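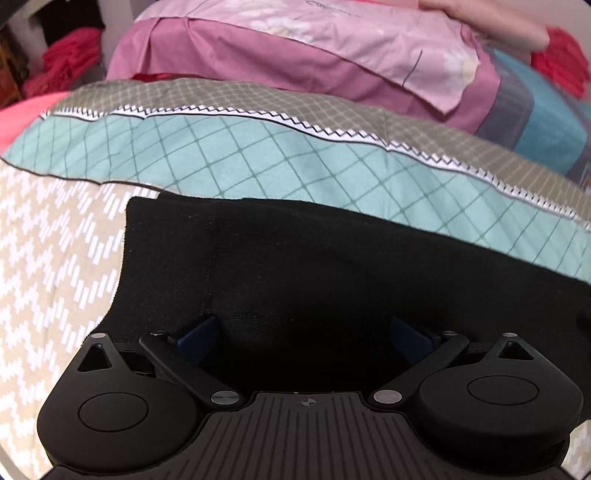 Can a machine do my laundry yet. Short answer no. Long answer is this thread, typing fast, got a bus at 4.

Been asking everyone this since December, when my cousin Nayeli Tlapale sent me a clip of a robot folding a towel and wrote "you're out of a job." I run the folding table at Bañuelos, wash and fold, so ok, I took it personally. Towels are the easy one! Four corners, one color, flat table. Now try a black thing on a bed, like that one in front of the gripper. Black on black in the middle, you can hardly tell where one layer stops. I lose the edge on dark stuff under good lights and I've got fingers to feel for it.

2/ And the bed itself. Patterned cloth on patterned cloth. Dashes, diamonds, zigzag, flowers. Which line is an edge and which line is just printed on there? A person knows without thinking. Jovita Mendoza (she writes software, I fold shirts, we argue) says that part is getting solved fastest. Maybe. She also said that last year.

3/ What we do have at work: the Dradura, a folding machine. It does sheets and it does them great. You clip the corners in, it goes. But SOMEBODY clips the corners in. Somebody also untangles the sheet first, finds the sock inside, and notices the pen in the pocket before it's everybody's problem.

4/ Numbers, because people asked. On a good shift I fold 32 pounds an hour, mixed clothes. The demo arm Pindex brought in did 25 shirts in one afternoon. All the same shirt. A woman from their side smoothed each one out first. Nice lady, very patient

5/ Estrella Medrano asked about making beds. Harder imo. Folding is small, a bed is huge and soft and it pushes back, and you have to walk around it.
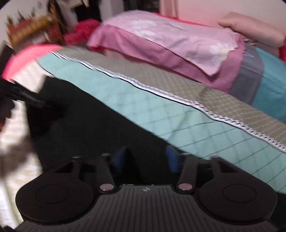 Gripper, jaws open, at the side of the bed. Pillow and striped blanket still to go.

6/ So think about what's in that job. Pillow has to come up to get the blanket out from under it. Then the blanket gets shaken, which is both arms and your whole back. Two blue pads can pinch, sure, I believe that. Pinching is maybe a tenth of making a bed.

7/ Where I think its going: picking stuff up. Clothes off a bed, into a basket, no folding. I'd buy that tomorrow if it was under 2000 dollars. Salivis has a waiting list for one and wont say a price, so you know what that means.

8/ Yolotzin Villalobos says I'm biased becuase I get paid to fold. Yes. Also I've folded more laundry than anyone building these, so let me have my opinion

9/ Someone asked would I let one practice on my own stuff. Towels yes. Work pants yes. Not my grandmother's tablecloth – that one I don't even let my husband touch.

10/ Ok bus. Will answer replies tonight. If you have a machine that does fitted sheets, start to finish, from the dryer, post the video. Uncut please.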